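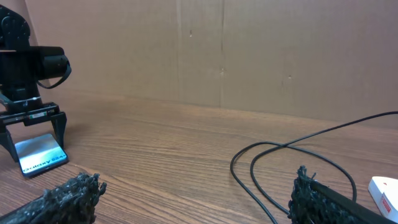 The Orkico tabletop handling cell is available for demonstration at the Mollden equipment center throughout January. Each session lasts two hours and covers setup, teaching of positions and handling of finished retail packaging. Visitors see the parallel gripper at close range over small flat cartons, such as a Galaxy S24+ phone box with a glossy surface and a dark lower edge. Packaging of this kind is a useful test of grip force, as marks on a printed finish are easily noticed.

## Demonstration program

- 9:30 a.m. - Introduction and safety briefing
- 9:50 a.m. - Handling of small cartons
- 10:40 a.m. - Visitor samples
- 11:15 a.m. - Questions and pricing

Visitors may bring their own products. Samples must weigh no more than 500 grams and should be supplied with 2 spare cartons. Liquids and open blades are not accepted.

## Ordering information

| Item | Part no. |
|---|---|
| Cell with single arm | 1523 |
| Cell with two arms | 3748 |

Installation and operator training are provided by Eston. Replacement finger pads are ordered separately through Shehu.

Requests for a session should be addressed to Reinhold Albers, Demonstrations Office, Mollden. Groups are limited to six persons - larger parties will be divided between morning and afternoon.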